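Preguntas que me hacéis sobre doblar toallas

Soy Jintana Phuthong y en casa me encargo de la ropa desde que tengo memoria. Después del taller de abril me llegaron tantas dudas (¡gracias, de verdad!) que he juntado aquí las que más se repiten.

¿Sirve cualquier toalla para practicar?

Casi cualquiera, pero yo empezaría con una de rizo y de un solo color. El rizo agarra un poco y no se te escurre, y con un color liso ves enseguida si un borde se ha ido de lado. La azul es mi favorita, lo confieso, aunque suelte pelusa como un gato en primavera.

¿Qué hago con la toalla hecha un gurruño?

No la sacudas todavía. Busca primero un borde, el que sea, y síguelo con los dedos hasta llegar a una esquina. A veces el borde se mete por debajo de un pliegue y hay que tirar un poquito, sin prisa. 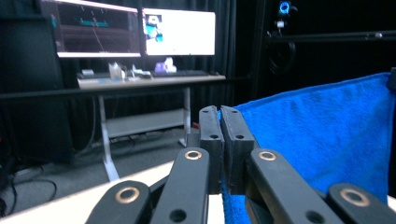 Rizo azul, todavía con sus pliegues.

¿Y cuando ya tengo la esquina?

Pues a por la otra del mismo lado corto. Sujetas las dos, separas las manos hasta que el borde quede tirante y dejas que el resto caiga hacia ti sobre la mesa. Pantelis Alexiou me escribió que él lo hace en la cama y le va igual de bien. A mí se me hunde todo y acabo con la espalda fatal, pero oye, cada cual.

¿Cuánto espacio necesito?

Menos del que crees. Una mesa más bien cuadrada vale, aunque la toalla cuelgue por delante. Yo despejo la mitad más cercana y lo demás lo dejo al fondo. 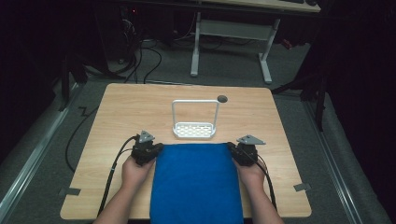 Última modificación: 21 de junio de 2026

La cesta blanca con asa que se ve detrás de la tela, ¿es para las dobladas?

Yo en una así metería toallitas de manos o paños, en vertical, como fichas de archivo. La base es baja y con agujeritos, o sea que corre el aire, y el asa alta viene de maravilla para llevarla al baño. Las de baño grandes van mejor en estante.

¿En tres o en cuatro?

¡La guerra eterna! Mi estante tiene 40 centímetros de fondo y en tres me entran justas. Ketsara Wiriya las dobla en cuatro y luego las enrolla, y le caben 8 en una balda donde yo no meto ni la mitad. Mide el tuyo antes de ponerte con toda la colada.

¿Se planchan?

Yo no. Paso la palma de la mano del centro hacia fuera y listo.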